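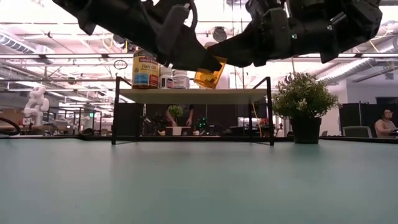 # huvville-corners

Every corner kick I could log from one season of the Huvville Saturday League, who took it, where it went, and what happened in the ten or so seconds of chaos afterward. I play left back for Plurstead (badly, these days) and I got into an argument in the van about whether short corners are a waste of time, and then it got out of hand and I built a dataset. So welcome!

Last big update: January 2023. Small fixes get pushed whenever somebody emails me a correction.

## What you get

There are 979 corners in here, one per row, from a league of 12 teams. Of those, 700 have been checked against video. The rest come from paper sheets, either mine or somebody else's, and you should trust them a little less (see "Stuff that's wrong with it" below, please do read that part).

The repo has 4 files you care about:

```
data/corners.csv one row per corner
data/matches.csv one row per match, joins on match_id
data/players.csv player codes, no real names
notes/disputes.md me arguing with myself
```

Everything is UTF-8, commas, a header row, nothing fancy. If you open `corners.csv` in a spreadsheet program it'll probably try to turn the `minute` column into a time of day for stoppage-time values like `45+2`. Import it as text and you'll be fine.

## Columns in corners.csv

| column | what it is |
|---|---|
| `corner_id` | unique, no meaning, don't sort by it expecting match order |
| `match_id` | joins to `matches.csv` |
| `minute` | text, because of stoppage time |
| `team` | team taking the corner |
| `side` | `L` or `R`, from the attacker's point of view |
| `taker` | player code |
| `foot` | `L`, `R`, or blank |
| `swing` | `in`, `out`, `flat`, `short` |
| `zone` | where the first touch happened, see below |
| `first_touch` | `att`, `def`, `gk`, `none` |
| `outcome` | `goal`, `shot`, `clear`, `recycle`, `foul`, `corner`, `other` |
| `wind` | `with`, `against`, `cross`, `calm`, or blank |
| `source` | `video`, `sheet_mine`, `sheet_other` |

A few of these need explaining.

**zone.** I use `near`, `six`, `far`, `spot`, `edge`, and `out`. `near` is anything in front of the near post, `six` is the rest of the six-yard box up to the far post, `far` is past it. `spot` is around the penalty spot, `edge` is the top of the box, and `out` is for balls that never come into play properly, including the ones that sail over everybody and into the hedge at Plemthorpe. There are more of those than you'd like.

**swing.** If a corner was played short, `swing` is `short` no matter what the eventual cross looked like. I went back and forth on this. I originally wanted a second column for the cross that followed, but I only had decent info for the video matches and half-empty columns drive me nuts.

**outcome.** This is the first *meaningful* thing that happens. So if the ball gets headed down, bounces around, hits two shins, and somebody pokes it in, that's a `goal`. If it gets cleared to the halfway line and the attacking team wins it back and scores from open play, that's a `clear`. The gray area in the middle is big and I've written up the worst ones in `disputes.md`.

**wind.** Judged by whoever was logging, at the moment the kick was taken. It's a feeling, it isn't a measurement. But the Plemthorpe field is on top of a hill with no trees on the west side and you simply can't talk about corners up there without it.

## A few rows so you can see the shape

```
corner_id,match_id,minute,team,side,taker,foot,swing,zone,first_touch,outcome,wind,source
c0412,m061,12,plurstead,L,PLU07,R,in,near,def,corner,against,video
c0413,m061,12,plurstead,L,PLU07,R,in,six,gk,clear,against,video
c0419,m061,45+2,plemthorpe,R,PLE10,R,out,spot,att,shot,with,video
c0420,m062,4,pawlowska,R,PAW03,,short,edge,att,recycle,,sheet_other
```

Note that the team written Pawłowska in real life is `pawlowska` in the files. They were very nice about it when I asked. I tried keeping the ł and it broke a friend's ancient stats program, so out it went. This README keeps the proper spelling.

## How it was collected

The season started in September and for the first few weeks it was only me with a clipboard on days we had a late kickoff. I'd turn up early, stand near the corner flag at one end, and scribble. Then Ningsih Harahap from Pawłowska noticed what I was doing and told me my zones were useless (they were, I had "front," "middle," and "back," and nothing else). She redrew the whole scheme on the back of a team sheet, and what you see above is mostly hers. She also logged a big chunk of the Pawłowska home matches, and her sheets are far neater than mine.

Video is a mix. Some clubs already film their matches from the sideline for coaching and were happy to let me watch. I don't have permission to share any of that footage, so please don't ask! You get the rows and that's it.

For video matches I watched every corner at normal speed first and filled in what I thought I saw, then watched it again slowly and fixed it. The field I changed most on the second pass was `first_touch`. At full speed you give the attacker credit for everything because they're the one jumping and yelling. Slow it down and half the time it's come off the back of a defender's head.

Ningsih re-logged a batch of my video matches without seeing my rows. Where we disagreed we talked it through on the phone, and if we still disagreed it went into `disputes.md` with her version and mine, and the CSV has hers. That was the deal.

## Stuff that's wrong with it

- **Missing matches.** Not every match in the season was covered. Teams that play on fields a long drive from me are thin. Don't rank teams by total corners, you'd mostly be ranking how near they are to my house. Use per-match rates from `matches.csv`, where there's a `covered` column.
- **Half-covered matches.** `covered` can be `full`, `first`, or `second`. When I was playing I obviously couldn't log, so a few of our matches only have the half where I'd been subbed off. I was subbed off a lot.
- **Plurstead bias.** I know our players and I know how our routines are meant to go. I'm sure I've logged some total mishits as clever near-post deliveries. Video rows should be OK.
- **foot is blank a lot** on paper sheets. From the far end of the field it's hard to see and I'd take a blank over a guess.
- **Fouls.** Referees in this league let a lot go in the box. `foul` means the whistle blew and nothing else.
- **Goals are rare.** This is soccer, so of course they are. If you split goals by zone and swing and team you'll end up with a table full of zeros and ones, and I beg you not to write a blog post about it. I did that with the first draft and had to take it down.

## Loading it

Python, if that's your thing:

```python
import pandas as pd

corners = pd.read_csv("data/corners.csv", dtype={"minute": str})
matches = pd.read_csv("data/matches.csv")
df = corners.merge(matches, on="match_id", how="left")

video = df[df["source"] == "video"]
print(video.groupby("swing")["outcome"].value_counts(normalize=True))
```

That last line is the whole argument from the van, by the way. I'm not going to tell you the answer, run it yourself. I'll only say that our center back bought the coffees.

## Things I'd love somebody to look at

I'm a left back with a spreadsheet, so there's plenty here I haven't touched. Do teams get more out of a second corner straight after a first one? It feels like defenders lose their marks when that happens, but feelings are how I got into this mess. I'd also like to know if the wind thing holds up anywhere except Plemthorpe. And is there any sign of keepers coming out for more balls as the season goes on and everyone gets braver (or the muddy six-yard box gets harder to stand up in)?

If you do something with it, send me a link! I'll read it on the bus.

## Privacy

Player codes are team letters plus a number I handed out in the order people first showed up in my notes. They're **not** shirt numbers. There's no list in this repo that turns codes back into names and there won't be. It's a small league, so sure, somebody who was at a match could work out who took a given corner. I asked every club before adding them, and any player who wants out can email me and I'll swap their code for `XX` in every row. Please don't use this to pick on someone's corners online. We have jobs and bad knees.

Youth matches aren't included at all.

## License and credit

CC BY 4.0 for the data, MIT for the little scripts. If you need a name for a citation, "huvville-corners" plus the repo link is plenty, and please credit Ningsih Harahap for the zone scheme if you borrow it for your own league.

## Fixing mistakes

Open an issue with the `corner_id` and what you think it should say. If you were there, tell me where you were standing, it helps. If you were the taker and you'd like `out` changed to `far`, I'm going to need the video.

## Small changelog

- Merged `six_near` and `six_far` into `six`. We couldn't tell them apart reliably, even on video.
- Added `wind`. Older sheets are blank unless I'd written something rude in the margin that made it obvious.
- Fixed a Plemthorpe match where I had the teams swapped for the entire second half. Thanks to their keeper, who was pretty insistent about it.
- Dropped `crowd_noise`. It was always "dog."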